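Rorkley pays people to do small chores with a gripper in one hand, and by July it wanted 2000 examples. Heather Rennie, who runs the floor, had 38 that she would throw out before lunch.
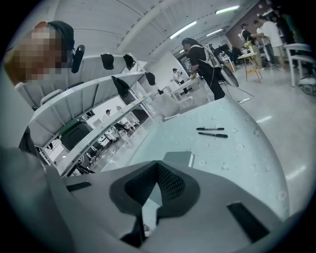 A good example is harder to get than it sounds. The learning system copies whatever it is shown, hesitation included. Tables are shared out across one big room, so people work within sight of each other, and a job can be as plain as two black marker pens on a speckled table top. Rennie wants the pens picked up from every side - slowly, then at normal speed.

Keir Cruickshank did 400 in his first month. She kept all but seven.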